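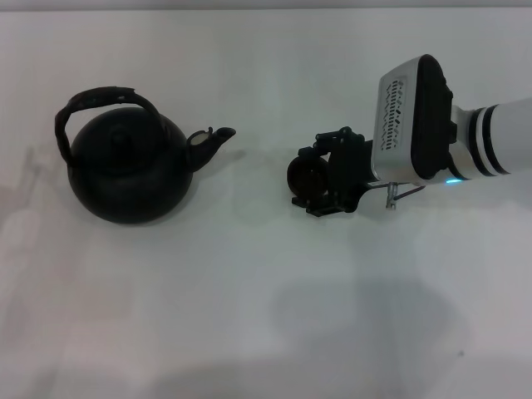 Wadora 공개일 데이터 카드

버전 2
작성일: 2026년 10월 20일
관리: Starkeo 조작 연구팀

개요

이 저장소는 Starkeo 연구실의 공개일 행사에서 기록한 로봇 팔 조작 데이터를 담고 있습니다. 행사는 9월에 열렸고, 방문자는 작업대 옆에서 시연을 보면서 원하면 원격 조종도 직접 해 볼 수 있었습니다. 데이터 이름은 Wadora입니다. 전체 에피소드는 3779개입니다.

저는 한국어가 모국어가 아닙니다. 문장이 어색한 곳이 있으면 이슈에 적어 주십시오. 내용이 틀린 곳도 같은 방법으로 알려 주시면 고치겠습니다.

행사 진행 방식

방문자는 조를 나누어 입장했고 한 조는 8명까지 받았습니다. 먼저 연구원이 주전자 작업을 한 번 시연했습니다. 그다음 희망하는 방문자가 조종 장치를 잡고 같은 작업을 했습니다. 연습 시간은 짧았습니다. 그래서 방문자의 에피소드에는 망설이는 동작, 되돌아가는 동작, 너무 빠른 접근이 많이 들어 있습니다. 우리는 이것을 지우지 않았습니다. 깨끗한 동작만 필요한 분은 operator 값이 staff인 에피소드만 사용하시면 됩니다.

작업대는 흰색 상판이고 물건은 한 번에 하나만 놓습니다. 주전자에는 물을 넣지 않았고 가열도 하지 않았습니다. 행사 동안 조명은 바꾸지 않았지만, 사람이 작업대 가까이 서면 상판의 그림자가 달라집니다. 색이나 밝기를 기준으로 물체를 분리하는 방법을 쓰실 때에는 이 점을 확인하십시오.

작업 종류

approach: 그리퍼를 연 상태로 주전자 옆에 접근합니다. 물체에 닿으면 실패로 기록합니다.
handle_lift: 위쪽 손잡이를 잡고 상판에서 들어 올립니다.
rotate: 주둥이가 반대 방향을 보도록 주전자를 돌립니다. 들어서 돌려도 되고 밀어서 돌려도 됩니다.
lid_touch: 뚜껑 꼭지에 가볍게 닿은 뒤 물러납니다. 뚜껑을 여는 작업은 포함하지 않습니다.

폴더 구조

episodes/ 에피소드별 영상과 관절 값
labels/ 작업 이름, 성공 여부, 조종한 사람의 구분
splits/ 학습용과 평가용 목록
tools/ 읽기 도구와 간단한 검사 스크립트

평가용 목록에는 1000개의 에피소드가 있습니다. 같은 방문자의 에피소드는 학습용과 평가용에 나누어 들어가지 않도록 했습니다. 버전 1에서는 이 규칙이 지켜지지 않았으므로 두 버전의 결과를 한 표에서 비교하지 말아 주십시오.

사용 방법

데이터를 읽으려면 Gaber 패키지가 필요합니다. 설치한 뒤 tools 폴더에서 다음 명령을 실행합니다.

python check.py --root ../episodes

누락된 파일이 있으면 목록이 출력됩니다. 목록이 비어 있으면 바로 사용할 수 있습니다. 영상과 관절 값은 시작 시각이 조금 다를 수 있으니, 읽을 때 align 옵션을 켜는 것을 권합니다.

라벨에 대하여

성공 여부는 행사 당일에 진행 담당자가 표시했고, 나중에 영상을 보면서 다시 확인했습니다. 두 판단이 다른 경우에는 나중 판단을 썼습니다. rotate 작업이 가장 어려웠습니다. 어느 정도 돌아야 성공인지 당일 기준이 분명하지 않았기 때문입니다. 애매한 에피소드에는 unclear 값을 남겼습니다.

개인정보

방문자의 이름과 연락처는 저장하지 않았습니다. 음성도 녹음하지 않았습니다. 얼굴이 나온 에피소드는 공개 전에 제외했습니다. 혹시 빠뜨린 것을 발견하시면 에피소드 번호만 적어서 보내 주십시오. 확인하는 동안 해당 파일은 내려 둡니다.

알려진 문제

손잡이가 뚜껑 일부를 가리는 각도에서는 꼭지 위치를 찾기 어렵습니다.
일부 handle_lift 에피소드는 주전자를 내려놓기 전에 기록이 끝납니다.
방문자가 조종을 도중에 그만둔 경우에도 실패로 표시되어 있습니다. 다음 버전에서 따로 구분할 예정입니다.

이용 조건

연구와 교육 목적으로 자유롭게 쓰실 수 있습니다. 상업적으로 이용하실 때에는 먼저 문의해 주십시오. 논문이나 발표 자료에는 데이터 이름과 버전을 함께 적어 주시기 바랍니다. 행사 장소를 빌려준 Colaleo에 감사드립니다.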